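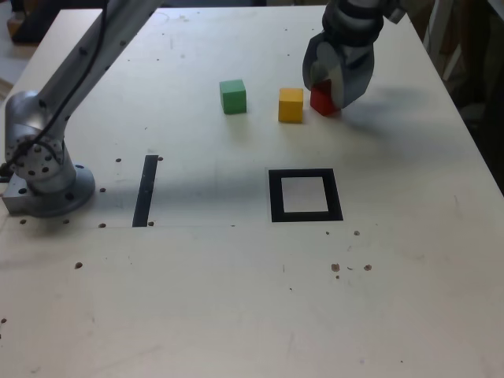
Painted blocks back on the table at Figueroa library

The block table at the Figueroa branch library is open again after being closed for most of the spring. It is in the children's room, next to the picture books, and can be used any time the branch is open.

The library has changed what goes on the table. The old set was a bin of mixed plastic pieces, many of them broken or missing their partners. The new one is made up of small wooden cubes painted in plain colors, with red, yellow and green put out first. Blue and orange will be added in June.

The change cost $1,175, paid for by the Narer Fund, which gives small grants to libraries and preschools in the county. The money covers the cubes, new storage trays and two sets of printed activity cards for parents who want ideas.

Rafia Bukhari runs the children's room and chose the set. She said she wanted something that a toddler and a first grader could use at the same table.

"A two-year-old will pick up the green one and put it down again, and that's a good morning's work," Bukhari said. "The older kids want a rule to follow. They want to know what goes where."

The cards are written with both groups in mind. There are 11 of them in each set. The simplest asks a child to line up three cubes and name the colors from left to right. Others ask for a tower or a repeating pattern. One uses a square marked out in black tape, and the child has to get a cube inside it without touching the line. 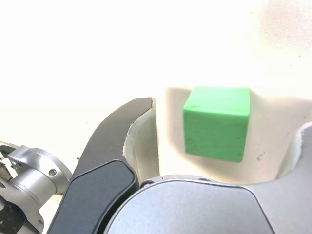 Are the cubes new? Some of them came secondhand from the Wellov preschool, which closed last year, and the library kept any that had no splinters or loose paint.

Bukhari said worn corners and scuffed sides are fine for this kind of use. Cubes that chip badly will be taken out and sanded before they go back. The staff wipes the set down every evening and once more at noon when the room has been busy.

Families are asked to keep the cubes in the children's room and to leave food and drinks at the front desk. Children under three need an adult sitting with them. There is no sign-up sheet and no time limit, though staff may ask people to share the table during the 11 a.m. story hour.

The tape square has been the most popular of the activities so far, according to the branch. Children start with the cubes in a row a short distance away and bring them over one at a time, calling out the color. A harder version on the back of the card has them put the row back in the same order afterward. 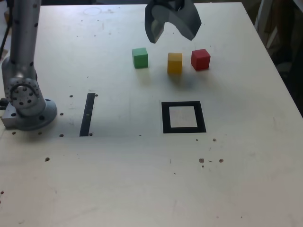

Cheng-en Tsai said his daughter had done the square four times before he got his coat off, and that he would like to see a larger one for children who are still learning to let go of things gently.

Bukhari said a larger square is possible and that she has plenty of tape left. The Drirnum branch is expected to get its own set of cubes later in the year.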